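Section 4: Folding and Putting Away

Before you start

By now you should have a Forkwood shelving unit standing upright (Section 2) and staying upright (Section 3). If it is only doing the first of these, go back. The garments can wait. They have been waiting in the basket since last week and have made their peace with it.

You will need:

A flat table, cleared
The clothes, clean and fully dry
The hanging bar supplied in bag 14
A little patience, not supplied

4.1 Clearing the table

1. Remove everything from the table that is not cloth. Cups in particular.

2. Wipe the top and let it dry. A white table will show you things about your kitchen habits that a brown one kept to itself.

3. Move laptops, chargers and their cables to a second table if you have one. If you haven't, the floor under a chair will do, provided you remember which chair.

CAUTION: Do not fold on the shelves themselves. The slats have ridges, and the ridges will print themselves on a damp T-shirt with more care than the original manufacturer took.

4.2 Sorting

4. Make two heaps: things that fold and things that hang. Anything that belongs in neither heap is probably a fitted sheet. Put it out of sight and see Appendix B.

5. Within the folding heap, start with the largest item. The small ones give you a false sense of progress.

Note: Jackets worn every day are outside the scope of this guide. They live on the back of the nearest chair, and in our experience no shelving system yet sold has persuaded them to move.

4.3 Folding a soft garment

6. Lay the garment on the table, front down, and find the shoulders. With thin, floppy fabrics this may take a moment.

7. Smooth from the middle outwards with a flat palm. Pressing harder does not help. It only moves the creases to the other side, where you will meet them again at step 10.

8. Pick up one corner and bring it over towards the centre. Hold the fabric by a small pinch. If you have a whole fistful, let go and begin again at step 6.

9. Repeat on the other side, then tuck in the sleeves, if any.

10. Fold up from the hem in halves or thirds, to suit the depth of your shelf. The Forkwood shelf is 57 cm deep, so most people can be generous.

Halfway through, the garment will look worse than when you took it out of the basket. Carry on regardless.

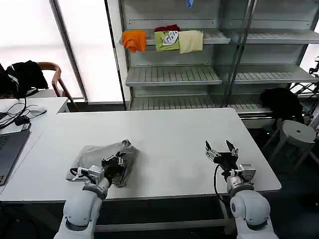 Fig. 4.3: Soft garment on the table, partly folded, one corner lifted. Hanging items on the shelving behind.

4.4 Hanging and loading the shelves

11. Hang shirts from the upper shelf first, leaving a hand's width between them. Bright colours may hang next to pale ones once everything is dry, and not a minute before.

12. Place folded items on the middle shelf, fold facing you. Heavy things such as jeans and towels go on the lower shelf.

13. Resist the urge to fill every shelf on the first day. Empty slats are not a fault and need not be reported to us.

CAUTION: Do not climb the unit to reach the top. Earlier editions of this guide left this out, and we have since received letters.

Spare parts

Replacement slats and hanging bars can be ordered under part number 3552. They come in packs of 2, which is always one more or one fewer than required. Bars from the older Brasska range look the same and do not fit.

Section 4 revised June 2, 2019. Continue to Section 5, Socks.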